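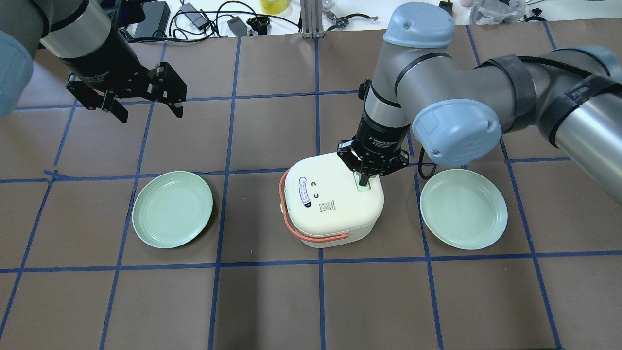 3.2 The cooker and the plates

The Clurum household set was put together to study how everyday kitchen items are placed and opened when a small meal is served. Its main item is a white rice cooker with a carrying handle and a pale green latch on the lid. The handle swings, so its resting position was recorded for each layout along with the direction the front was facing. Plates are pale green, round and shallow. Each item was assigned to a square of the tape grid before the session began.

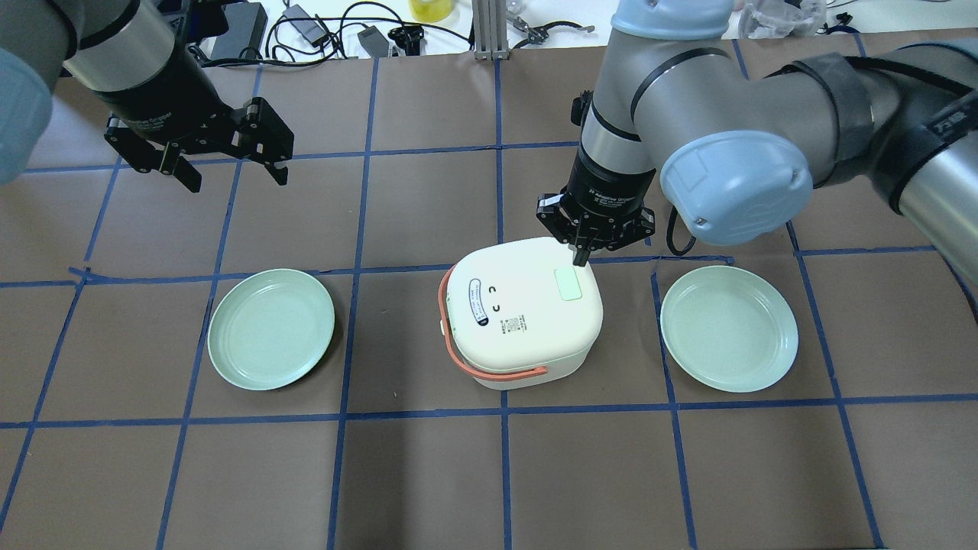 Figure 2. Rice cooker with a plate on either side.

The layout in Figure 2 leaves the latch clear of both plates. In the February pilot at Vovudport, 6 of the 200 layouts were dropped after the plates were found to have been set too close to the cooker.
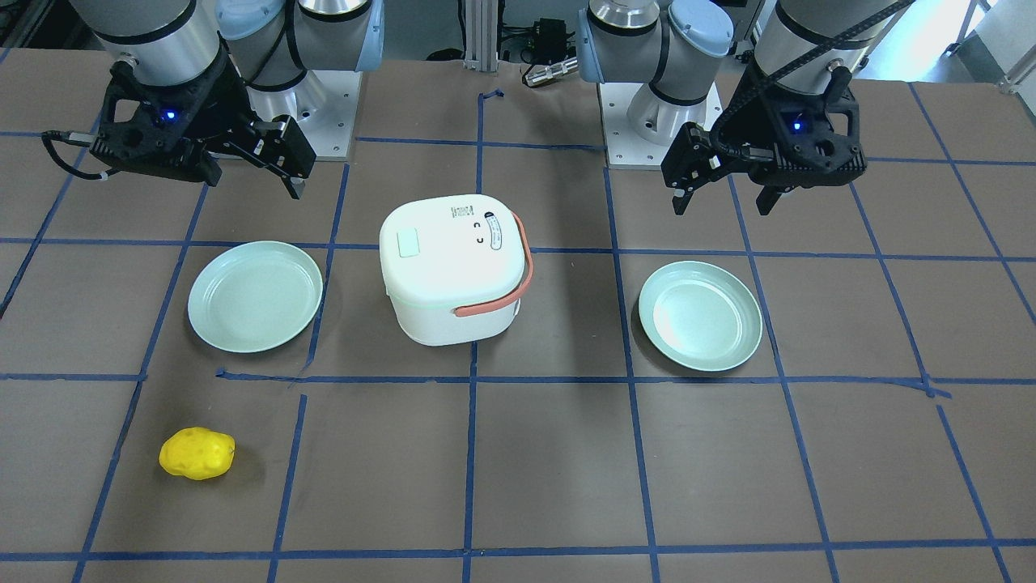
Valentyna Tkachuk
Warkness Home Studies, Jul 6, 2018

3.3 Changes to the layout

Moving a plate in front of the cooker changes the order of serving. Two raters coded every layout for reach and for whether the lid could be raised without shifting a plate. Disagreements were settled by going back to the layout sheet.

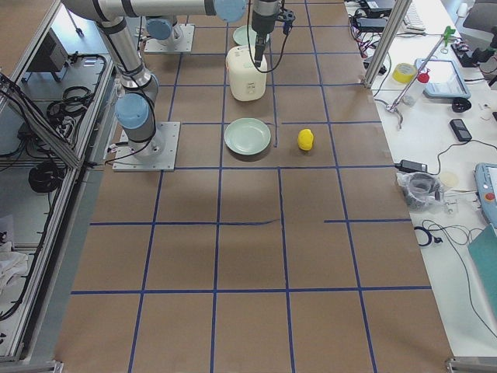

Layouts that the raters could not settle were kept in the set and marked as open. They are left out of the serving-order counts in Section 4.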